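Getting stickers and price labels off mugs, bowls and glasses

New crockery nearly always has a label on the base, and a grey ceramic mug with a round barcode sticker underneath is as ordinary a case as you will find. Most come off with warm water and a thumbnail. The methods for the rest are set out below, mildest first.
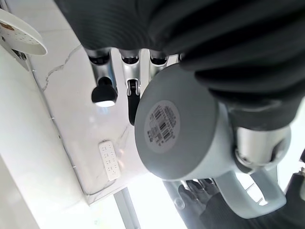

Warm water and washing-up liquid

Stand the mug in a bowl with enough warm water to cover the base and add a squirt of washing-up liquid. Leave it for half an hour. Lift one edge of the label with a fingernail and peel slowly, keeping the label flat against itself as you pull. If the top layer comes away and leaves a white papery film, put it back in the water for another ten minutes and rub with a cloth.

Don't start with the dishwasher. The paper breaks up and ends up in the filter, and the glue can bake on.

Hairdryer

Good for plastic-coated labels that water can't get into. Hold the dryer a hand's width away on a medium setting and keep it moving. Try the edge after 30 seconds. Not for thin glasses or anything just out of a cold cupboard.

Cooking oil for the sticky patch

Put a few drops of sunflower or rapeseed oil on kitchen paper, lay it over the glue and leave it for 15 minutes. Wipe, then wash as normal. Any oil will do – there is no point using the good olive oil.

On an unglazed base, go easy. Bare clay soaks up oil and can leave a dark ring. Use a paste of bicarbonate of soda and water there, rubbed in small circles with an old toothbrush.

Bought label remover

We keep a small bottle of Havo under the sink for jam jars. It works on old glue that oil won't shift. Open a window, keep it to the outside of the mug and wash twice afterwards.

What not to use

Metal scouring pads leave grey marks on pale glaze. Knives slip. An old plastic card is the better scraper, held nearly flat.

Before you throw the label away

If the mug is part of a set, copy the product number into your kitchen notebook or photograph the label first. Our Pledari bowls had theirs on the sticker and nowhere else, and matching a broken one without it took until December. Check the label for the dishwasher and microwave symbols too.

Last updated 28 August 2023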